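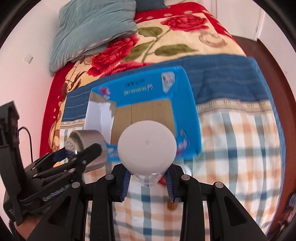

Small lidded container and duct tape, patterned fabric underneath

Kekberg Residents' Forum > Building Rules and Policy > Storage of household items in shared hallways

Started by: Bandara_Office
Posts: 9

Bandara_Office wrote:
The management office of the Bandara building invites comment on the proposed change to Section 3 of the House Rules, which covers personal property in shared hallways and on stair landings. The present text permits "a mat and such small articles as do not hinder passage." The proposed text would permit a mat only. Shoes, umbrella stands, plant pots, strollers and boxes would have to be kept inside the apartment or in the basement lockers.

Comments received in this thread before the end of December will be placed before the board. Please state your floor if you wish it to be taken into account.

Dilani Jayawardena
Management Office

trimudberg_69 wrote:
Fourth floor. I support the change in full. The stairs were built in 1931 and are narrow by any present standard. Two adults cannot pass on the landing outside my door when a stroller is parked there. I have raised this in writing on two occasions and received a courteous reply each time, after which the stroller remained.

quietlandings wrote:
Second floor. I must respectfully object. The proposal treats a pair of boots and a stroller as the same thing. In winter, residents remove wet footwear before entering, and a boot tray takes up less space than the radiator beside it. I would ask the office to consider a size limit in place of a general ban.

A further question: what is meant by "basement lockers"? My understanding is that there are fewer lockers than apartments.

Bandara_Office wrote:
In reply to quietlandings: the locker room does not at present provide one locker for each apartment. A waiting list is kept at the office. The board has asked for a quote from Cidedik for additional units along the north wall, and the result will be posted in this section when it is received.

D. Jayawardena

anjana.b wrote:
Ground floor. I served on the board when the present wording was adopted, and it may help to set out why it was chosen. The first draft was in fact a full ban. It was withdrawn after residents with limited mobility explained that a folding walker cannot always be brought inside a small entry hall. The phrase "small articles" was a compromise, and I accept that it has not aged well.

I would suggest the following wording: "A mat, one tray for footwear, and any mobility aid in regular use, provided that a clear width is kept for passage." The width should be stated as a number and checked against the fire code before it is adopted.

Anjana Bhuiyan

trimudberg_69 wrote:
With respect to Ms. Bhuiyan, a clear width is only useful if it is measured, and I do not see who is to measure it. A rule that says "mat only" can be checked by anyone walking past. I have no objection to an exception for mobility aids and would have assumed one.

lockerwaitlist wrote:
Third floor. My household has been on the waiting list since before the last rule change. It does not seem proper to require that property be moved to lockers that residents have not been given. I request that the new rule take effect only after the additional lockers are in place.

I also note the proposed charge of 200 for removal and storage of items left in the hallway. This appears in the attachment but was not mentioned in the opening post. Is it a charge for each item or for each removal?

Bandara_Office wrote:
The charge is for each removal, regardless of the number of items, and would apply only after written notice has been given. The office regrets that this was not stated in the first post. The notice period has not been settled - the draft leaves it blank, and suggestions are welcome.

Ms. Bhuiyan's wording has been copied into the papers for the board. The exception for mobility aids will be added to the draft in either case.

D. Jayawardena

quietlandings wrote:
Thank you for the clarification. I would support Ms. Bhuiyan's text as written, with a notice period long enough to cover a family's absence on vacation. I remain opposed to the original proposal. I would also ask that the basement door be repaired before anyone is directed to carry belongings through it, as the closer has been broken for the whole of the autumn and the door swings shut with considerable force.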